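Ticket 428
Subject: Breakfast tray task, right arm stops before it takes anything from the plate
Status: Open
Priority: 4
Opened by: Dukport site

Description of the problem

We are testing if the two-arm station can prepare a breakfast tray by itself, as a kitchen helper would do. The task is called "tray set" in the Nudanov task list. The robot should take food and a drink from the table and put them on the green tray. It runs well in the morning and then, after lunch, the right arm goes to the plate, waits, and gives the message "grasp confidence low". After 40 seconds the task is canceled.

Steps already tried:

1. Restart of the controller. No change.
2. New calibration of both arms. The error came back on the second run.
3. Gripper speed reduced for the right arm. It waits the same time, only it arrives later.
4. Drinks rack moved to another position. No change for the plate, but the left arm now plans a longer path.

The layout with the rack at the far side is the one we used for the calibration.

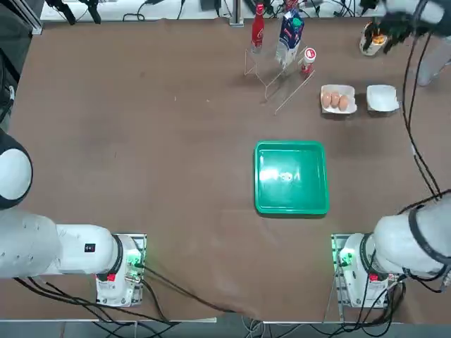

Station with the tray in the center, before the rack was moved.

The indicator lights on both bases are green and there is no fault code from the motors. For this reason I think the hardware is fine and we should look at the grasp planner.

Update 1

I changed the food to find out if the object is the problem. With bread rolls the robot is more tolerant. A roll is soft, so when the fingers close a little beside the middle, it still comes up. But when the rolls touch each other on the plate, the planner sometimes takes them as one long object and chooses a grasp that is too wide for the gripper. In the log this is warning 214.

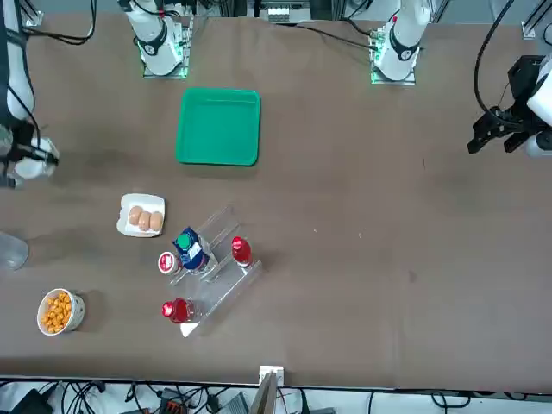 Bhardwaj Household Automation — Field Support, Metthorpe Office

Please keep the rolls close together for the next runs. I know the result will be worse, but in a real kitchen people do not leave a space between rolls to help the machine. If we want to say that the robot can do this chore, it must do it with the table as a person would leave it.

The snack bowl is not part of the task. The robot only has to avoid it, and in the logs I have read there is no contact event with the bowl.

Update 2

Now the same test with eggs. This is more difficult. The force limit for the fingers must be low, and with the low limit the gripper reports "no object" when it touches the shell very lightly. Then it opens again and returns to the waiting position. I raised the limit by one step and the message was gone, but I do not want to leave this setting without a second opinion.

I also compared the camera settings between morning and afternoon. Automatic exposure was on in the afternoon profile and off in the morning profile. I do not know who changed it. The eggs and the rolls are both brown and lie close together on a white plate, so a small change of brightness can be enough to lose the edge of the object.

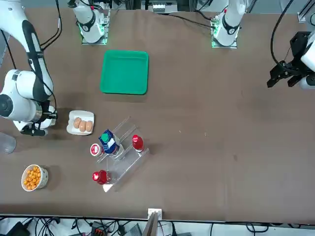 Pallavi Srivastava: Please put the exposure back to manual in both profiles before you touch the force limit again, otherwise we will not know which change helped. About the bigger question, I would not promise the customer a breakfast robot yet. Moving one item to a tray, yes. A whole tray without a person standing near, I have not seen it.

Update 3

Exposure is now manual in both profiles, and the force limit is back to the old value. The afternoon runs will start at 2:30 with eggs first and then rolls. I will attach the complete log — also the failed runs — and I will not change the rack position until this is finished.

Waiting for: afternoon logs from Dukport.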